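April
Emília Oravec

Impact noise was measured in the second-floor corridor of the Kadlec building, where the offices below had reported footsteps. A tapping unit was run at five positions and levels were logged in third-octave bands from 100 Hz upward. Zdeňka Holub recorded the receiving room.
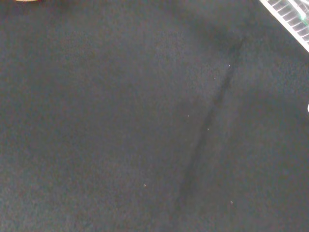

The floor covering reduced levels mainly above 400 Hz. Below that the slab controlled the result – a soft covering adds little at low frequencies. Readings at 159 Hz, taken with a separate tone source, varied with microphone position and were left out of the average.

Background noise was checked before each run. The ventilation could not be switched off, so the two lowest bands are reported as upper limits.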